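Chapter 4
Getting a Shed Ready for Winter

What you need before you start: a dry day, a ladder, gloves, and more screws than you think.

Most jobs in this chapter are small. Small jobs get put off, so do them in order and tick them off. We'll use one shed all the way through, the Brosden shed, a plain timber one put up by Iwona Bielecka behind her house in Flitunbridge. She kept a notebook. Bits of it turn up later on.

Her first entry, Nov 26, 2021: "Roof felt lifting at back corner. Door sticks. Gutter full of leaves again - do before frost." She did the gutter. The felt waited until January and by then teh back wall was soaked.

So, roof first. Then gutters, then door, then floor.

4.1 Words used in this chapter

Felt - the sheet that keeps rain off the boards.
Batten - a thin strip of wood, nailed down over the felt.
Bearer - the heavy timber under the floor. Check these every year, they rot from below.

4.2 Looking before fixing

Walk round the outside. Then go in, shut the door, look for daylight. Mark each gap with chalk. The Brosden shed had 18 gaps, most of them along the eaves. Don't fill anything yet.

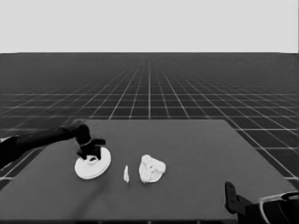 4.3 Roof felt

Buy a roll wide enough to overlap by 50 mm at every join. Start at the bottom edge and work up, so water runs over the joins and not in to them. Nails go every 126 mm along the lower edge. Closer at the corners if your plot is windy.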